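Inicio > Taller > Guías de mantenimiento > Célula de Brekville

22 de enero de 2024 – Bianka Fodor

Revisar los dedos de la pinza y la cámara de muñeca

Esta guía vale para la célula pequeña de Brekville, la de la bandeja gris. La de Jarkside lleva otra pinza y tiene su propia hoja. La revisión se hace cada 1.000 ciclos y también después de cualquier choque, aunque parezca leve.

Material: llave Allen, paño sin pelusa, alcohol isopropílico, calibre y una pieza de prueba amarilla.

1. Lleve el brazo a la posición de servicio y pulse la parada de emergencia. Espere a que el controlador confirme que no hay par en los ejes.

2. Limpie las almohadillas oscuras de los dedos con el paño y un poco de alcohol. Si una esquina se levanta, cambie las dos almohadillas, nunca una sola.

3. Compruebe el tornillo lateral del dedo. Debe quedar firme a mano más un cuarto de vuelta. En diciembre lo apretamos de más y hubo que pedir otro soporte a Fahy.

4. Rearme la célula y abra la pinza al 100 %. Mida la separación entre puntas en 2 alturas. Si la diferencia pasa de 4 décimas, repita la puesta a cero del motor antes de seguir.

5. Limpie la bandeja. Las motas claras que no salen con el paño se dejan como están – rascarlas estropea el acabado mate.

6. Ponga la pieza amarilla de pie y baje la pinza abierta hasta que las puntas queden por encima de la bandeja, con la pieza entre los dos dedos. En la imagen de muñeca tienen que verse los dos dedos y la pieza completa. Si falta un dedo, afloje el soporte de la cámara y gírelo poco a poco.

7. Retire el brazo y guarde una imagen de la cámara fija. Kirsty Matheson las usa en Sornville para comparar el encuadre de una revisión a otra, así que no mueva el trípode entre medias.

8. Anote el número de ciclos y la separación medida en la hoja de la célula.
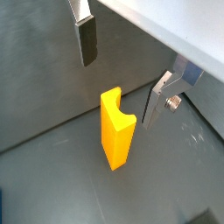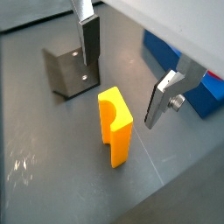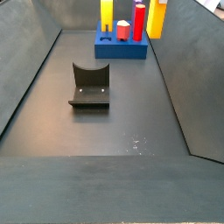 Paso 7: vista de la cámara fija, con el brazo retirado.

Contacto: taller de Brekville | © 2024 | Volver arriba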